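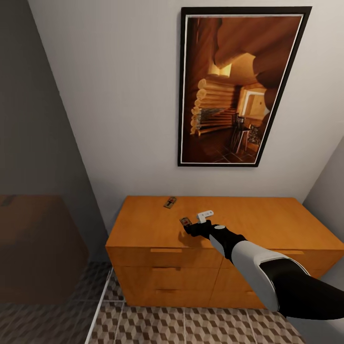 Boats > Motor Yachts > Equipment and Refit > Gyro or fins for a Nerach 719?

Print this thread | E-mail to a friend

aft_locker
Good evening to all. We bought a Nerach 719 last autumn, five years old, with two diesels on shafts, and she lies now in Omport. She is a good boat under way, but at anchor she rolls like a bottle. My wife does not sleep and the plates do not stay in the cupboard. The previous owner never installed a stabilizer. I have two offers on my desk: one for a Tsuchiya gyro, to be placed in the space under the aft cockpit, and one for a pair of Stovance fins. The prices are close enough that the price does not help me. We anchor a lot and we seldom travel fast. Which one would you choose, and why?

slowhelm
Gyro, without a long discussion. You make no new holes in the hull below the waterline, and nothing sticks out to catch a rope or a rock. I have had mine for three seasons on a flybridge boat of similar weight. When the wash of the ferry comes in, we still feel it, but it is one soft movement and then finished.

northbasin
I do not agree with "without a long discussion". A gyro needs electricity all the time it is working, so at anchor your generator will run. On our boat it takes 30 minutes before the wheel has its full speed, and the neighbors in the bay can hear the whole story. Fins can also work at anchor if they are large enough. Ask Stovance for the size they offer for zero speed, it is often not the same as for cruising.
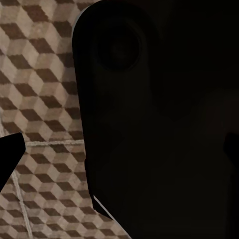

Close up, in low light

aft_locker
Thank you both. I asked for the fin size and the answer was that the offer is for cruising only. For the bigger fins the yard must reinforce the frames inside the hull, and this makes the offer much less attractive. About the generator: ours is in a sound box and is quite silent from the saloon, but I have never listened to it from another boat.

slowhelm
Then you see it yourself. Also, with larger fins you will lose a little speed, and you must think about them each time the boat is lifted. The man with the slings has to know exactly where they are.

twinscrew_again
I come from the other side – I had a gyro and took it out. The weight sat too far back, the stern was low and we needed trim tabs all day. Before you sign, ask where the center of gravity will be with full fuel and full water. Second question: who can do the service in Omport? With mine, a technician had to travel each time, and I paid for his hotel as well.

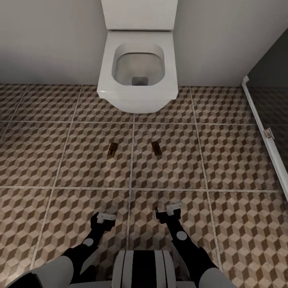

twinscrew_again
One more thing, about access. The installer will tell you that the gyro fits, but fitting is only half of it, you must also be able to reach the bearings and the cooling hoses later. On my boat the day head was next to the machine, and the only service hatch was in its floor, partly under the toilet. If I had had a wall-hung one like the white one here, with no pedestal on the floor, we could have lifted the hatch in a minute. Instead we unscrewed the toilet every spring. So draw all the hatches on paper first, and lie down on the floor with a flashlight before you believe the drawing.

northbasin
This is good advice for fins too. The actuators are inside the hull, usually behind something expensive.

slowhelm
I think a low stern is a fault of the installer and not of the gyro. Mine is almost in the middle of the boat, between the engines, and the trim did not change in a way I could notice. But I admit that I lost the place for my spare parts.
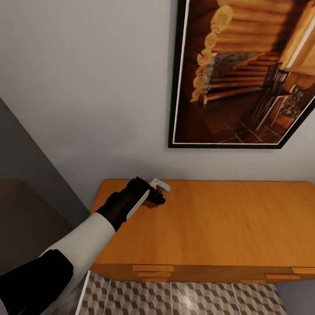 twinscrew_again
Between the engines is fine if you have the room. On a 719 I doubt it. I was in the engine room of one in May and I had to go sideways from the door to the filters. The offer says aft cockpit, so the yard has probably seen the same problem.

aft_locker
Correct, there is no room between the engines, I went down this morning to measure. Under the cockpit there is enough height, but the life raft and the fenders must find another home. I have now asked the yard for the weight calculation with full tanks, and for a drawing with the hatches. They were not very happy with me, but they promised to send it.

northbasin
Good. And ask for a trial at anchor on a boat which already has the gyro. Sit in the boat next to it for a while and listen.

aft_locker
I will do it. There is one with the Tsuchiya on our pontoon and the owner is friendly. I will write again when I have the drawing – it can take some weeks.

Recent in Equipment and Refit
Trim tabs do not return to zero
Teak on the flybridge: keep it or replace it?
Shore power trips when the water heater starts
Shaft seals, how many drops are normal
Which fenders for a high freeboard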